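Home / Documentation & Training / Practice Guides / Barnik House Rules

Barnik House Rules, Third Edition
Working practice for two-arm robots on household tables
By Hitasura

Spiral-bound manual, 272 pages, with wall card and log pads
Price: $154
Availability: In stock
Add to cart | Add to quote | Download the contents page

Updated May 2, 2019

Your arms came with a manual. It told you where the bolts go and asked you to keep the work area clear of obstacles. Then you put the arms in front of a dining table, where the obstacles are the job.

Barnik House Rules picks up at that point. It is a book of working rules for teams who run a pair of arms around plates, cups and cutlery, in rooms that also contain chairs, rugs and whatever came in from the car. Each rule has a number, a line or two of plain text and a box for initials. People do initial things they haven't read, and we have tried to keep the rules short enough that reading them is less trouble than pretending.

The manual is meant to sit alongside your own risk assessment and the maker's instructions. It replaces neither, and buying it doesn't certify you for anything. We get asked.

What it covers

Part A, Before power. Cable routing, stop buttons, who is in the room and who has agreed to be the operator. The last of these takes up more pages than we planned. Two people who each believe the other one is holding the stop are the most common entry in our incident letters, ahead of dropped crockery by a comfortable margin.

Part B, The table. Which objects go out and how far from the edge. How to write down a starting layout so the next shift can rebuild it without a phone call. When a plate counts as held, and what the idle arm should be doing while the busy one has it.

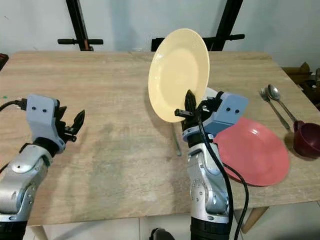

Rule B-14 asks that one arm stay open and still until the other has finished with the dish. Readers of the first edition told us this was slow. It is slow. The rule stayed, and the second edition added a paragraph on what to do with the time, mostly concerning the operator's phone and the drawer it should be in.

Part B also deals with cutlery, at length. A spoon on a flat table is a thin, shiny thing with very little to get hold of, and a team will try anything by late afternoon. The rules set a limit on repeat attempts, after which you stop, write down what you tried and leave the spoon in peace. Bending the spoon to give the fingers a better start is covered under Prohibited Modifications.

Part C, Lighting and views. If you use cameras at the wrist as well as the head, the rules ask you to check each view before the run, with the room lit as it will be during the run. Dark cups on dark tables get a section to themselves.

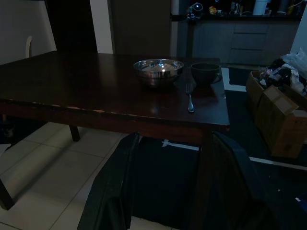
Wrist view, dim room: steel bowl, fork, and a dark cup doing its best to disappear into the table.

The usual fix is a lamp. The usual objection to the lamp is that it makes the room less realistic, and Part C takes no side. It wants the choice written in the log, along with the name of the person who made it, so that a month later there is somebody to argue with. If you do add a lamp, look again at anything made of steel.

Part D, Moving between stations. New in this edition. The earlier books assumed one table, which was optimistic of us. Part D covers arm posture while traveling, the space to leave around table legs, rug edges, what may be stored under a table, and how to set the boundary between two work areas when the furniture declines to line up.
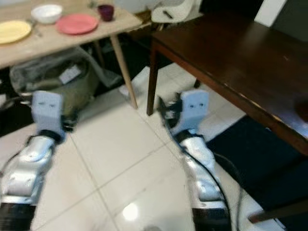

Between stations. Light table to the left, dark table to the right, rug under the dark one.

Rule D-3 reads, in full: "Cables are part of the robot. Measure the robot with its cables." It was the shortest rule in the draft and drew the longest letters. Several of you would like an exception for cables that are tied back. There is one, on the following page, and it asks you to show what they are tied back to.

Part E, Housekeeping. Floors, boxes, bags, cleaning gear. We do not ask for a showroom. A home has things in it, and a robot that can only work in a bare room will be a great comfort to owners of bare rooms. We ask that you walk the floor before each run and decide, out loud, what stays. The sheet for this is called the Jinach sheet, after the office where it was first used, and it has one column for "stays" and one for "goes." An early version had a third column for "not mine." It was always full.

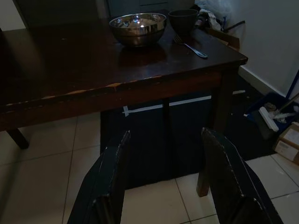 Section E: the table, the floor beside it, and the cleaning items at the wall.

Worn furniture is allowed. Photograph the wear at the start of a job, particularly along front edges, and date it. Rule E-9 was written after a long correspondence over a chip that turned out to be older than the robot.

What's in the box

Manual, third edition, spiral bound so it lies flat on a bench
Wall card with the Part A rules in large type
Feyisa log pad, pre-numbered
Jinach sheets, one pad
A pencil, which will be gone by the end of the week

Specifications

Item code: BHR-1924
Language: English
Cover: wipe-clean, tested with coffee
Suited to: two-arm setups with parallel or claw-type grippers
Not suited to: fenced industrial cells, outdoor work, anything that cuts

Notes on the third edition

The editor is Hagos Gebru, who has also edited the first two and is responsible for the tone of Part E. For this edition he went through 1,924 log pages returned by readers. The most frequent remark in the comments field was "OK." The second most frequent was "see above." He asks that you consider a verb.

Changes from the second edition: Part D is new. Rule B-6 on stacking bowls has been split in two. Rule A-11 no longer mentions the tea towel. An error in the wall card, which told operators to release the stop before reading the card, was corrected in the April printing. If you have the old card, send us a picture of it in pieces and we will post you a new one.

Common questions

Can I copy the log sheets?
Yes, within one site. The manual itself, please buy.

Do we need a copy for each robot?
One for each room in which a robot is running. A copy locked in the office does not count, and Rule A-2 says so.

We only use one arm. Is it still useful?
Mostly. Skip the parts about collisions between arms and enjoy the rest of your afternoon.

Will you come and check our setup?
No, but we answer letters. Send the Jinach sheet with yours, filled in, both columns.

Returns

Unused copies within 30 days. Log pads can't be returned once written on, even if all you wrote was "OK."

Related items
Feyisa log pads, refill
Wall card, Part A, spare
Jinach sheets, refill
Pencils, box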